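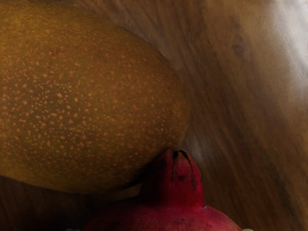 Posted in: Food & Drink > Fruit > Ripening and Storage

Can I speed up mangoes for a Sunday lunch, and will a pomegranate do anything?

My sister-in-law is bringing her whole family over on Sunday and I promised the mango and pomegranate salad she raved about last December. I bought the mangoes at the Sollari market yesterday and they are hard as doorknobs, every one of them. The lady at the stall told me to put them in a bag with another fruit and leave them be. The only other fruit in the house is pomegranates, so in they went, and then I started wondering if that was silly. Does it have to be a certain kind of fruit? Also, I can't tell by looking when these mangoes are ready. The ones I grew up with turned red and yellow, and these just stay a sort of brownish green. I don't want to cut into one too early and waste it, they weren't cheap!
— clirkirthorpe_kitchen

Žydrūnas Raudsepp
Member, 764 posts

Not silly at all, but the pomegranates won't help you much. The bag trick works with fruits that give off plenty of ethylene gas as they ripen, and bananas and apples are the usual ones. Pomegranates don't ripen any further once they're picked and they give off very little, so yours are just keeping the mangoes company. I'd take them out and put them in the fridge, where they'll happily sit for weeks.

Get yourself a ripe banana (a spotty one is perfect), put it in a paper bag with the mangoes, fold the top over loosely and leave it on the counter. Don't use plastic, it traps the damp and you can get mold near the stem. Check them every morning. Mine usually take two or three days in a warm kitchen and a bit longer in winter.

As for the color, please ignore it. Plenty of mangoes never blush, and my wife and I threw away some lovely ones the first year we lived in Laur, thinking they'd gone bad when they were only that shade. Press gently with your whole thumb near the stem end. You want it to give a little, like a ripe avocado or a peach. Then smell the stem. If it's sweet and a bit piney, you're ready. Once they're soft, into the fridge they go, and they'll hold for several days.

If they're still firm on Sunday, don't despair! Slice them thin, add lime, salt and a little chili, and scatter the pomegranate seeds over. It's a different salad but I like it every bit as well.

fureckgran

just microwave them for ten seconds, works for me

pippa_in_the_pantry

I wouldn't microwave them. It makes them softer but they don't get any sweeter, and you end up with warm sour mango. The banana bag is the way to go. An apple is fine too if that's what the store has.

Related in Ripening and Storage
Getting pomegranate seeds out without staining everything
Do peaches ripen in the fridge?
11 things to do with an underripe mango
Why did my avocados go brown inside?

We use cookies to remember your settings and keep you signed in. Accept | Manage choices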